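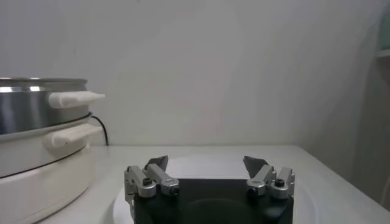
Marwa Hamdy wrote in to ask why I'm still carrying the old Vikell when everyone in her office has moved on to something that folds. Fair question, Marwa. It deserves a better answer than "I'm cheap," so give me a minute.

I did try a folding phone. Bodin had a trade-in deal in June and I walked into their store in Corkumcombe fully prepared to be dazzled. The salesman opened and closed it for me like a man selling castanets. It was lovely. It also cost more than my first car, and the car came with a spare tire.

So I went home and put a new battery in the Vikell instead. The repair place in Wimirdale did it in 2 hours, and I spent most of that wandering up and down the street reaching for a pocket with nothing in it.

The difference is silly. Before, I was down to 6 percent by lunch and planning my afternoons by outlet. Now I get to bedtime with plenty left, even on days when I've been stuck on the train reading reviews of phones I'm not going to buy.

What still bugs me:

The camera takes its time. My nephew is five and has never once been in focus.

The speaker buzzes on anything with a bass line - I've stopped noticing, my wife has not.

Updates stopped at version 4 of their software, and my banking app has started sending me little warnings in a tone I don't care for. I suspect the bank will be what finishes this phone off, long before the battery does.

Marwa, if yours has a crease down the middle by next June, write again. I'd like to hear about it in detail.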